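Squaring up the gripper fingers on our two-arm cell

I do this every couple of months, or sooner if Salma tells me the arms have started fumbling bottles again (she's usually right!).

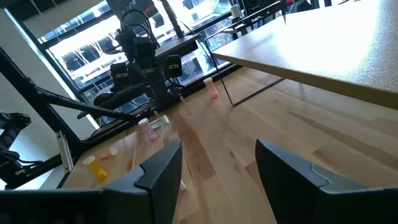
First up, home both arms and kill the drive power. Leave the controller on so you can still read the finger positions. Grab a 2 mm hex key and a clean rag, and give the inside faces of both fingers a good wipe, because a bit of grime will throw your zero off.

Now loosen the mounting screws half a turn and push the fingers together by hand until the tips meet. Hold a torch behind them. If you see a wedge of light, one finger's sitting crooked, so wiggle it till the gap's even and nip the screws up, swapping sides as you go.

Power back on, close the gripper slowly and save that as zero. Then open it right up. Ours reads 405 on the Cirix screen, and anything under 400 means I've rushed it and get to start over. Do the other arm the same way, and check the cables still have some slack at the wrist before you run a job.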